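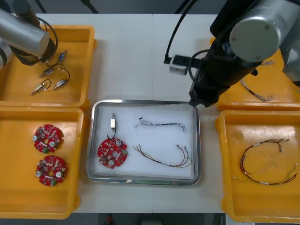

Plesen Airship Club - minutes of the general meeting, 2019-05-16

Chair: Ragnheiður Ingvarsson. Present: 11 members. The February minutes were approved after the word "agreed" was changed to "discussed" under item 2.

1. Mooring at Crabtree field
Flusovari has offered a mast on a 40-week lease. The chair asked who pays if the mast is damaged in high wind. The offer letter doesn't say. Several members doubted the field is long enough for a safe approach with trees at the north end. No vote until someone has paced it out with the farmer.
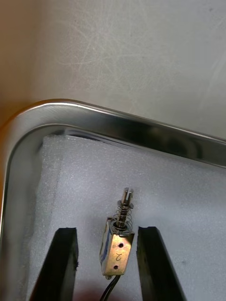
2. Envelope repair
Murnisard claims its new sealant will cut helium loss by 69 percent. Asked for test results, their rep sent a brochure. The chair noted that last year's product came with a brochure too - and the ship was still topped up every week. Agreed to buy one can and try it on the old tail fin only.

3. Passenger rides
A proposal to sell rides at the summer fair was read out. It assumes four flights an hour, with no allowance for wind or for changing ballast. Insurance was not mentioned. Sent back to its authors.

4. Parts and bench work
Bench hours stay as they are. Request for a second key refused, 4 in favor, 7 against.
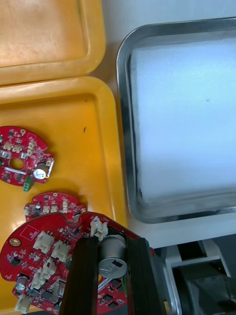 Item 4: red circuit boards on a yellow tray.

5. Other business
Hangar door still sticks. Quote to be requested, again.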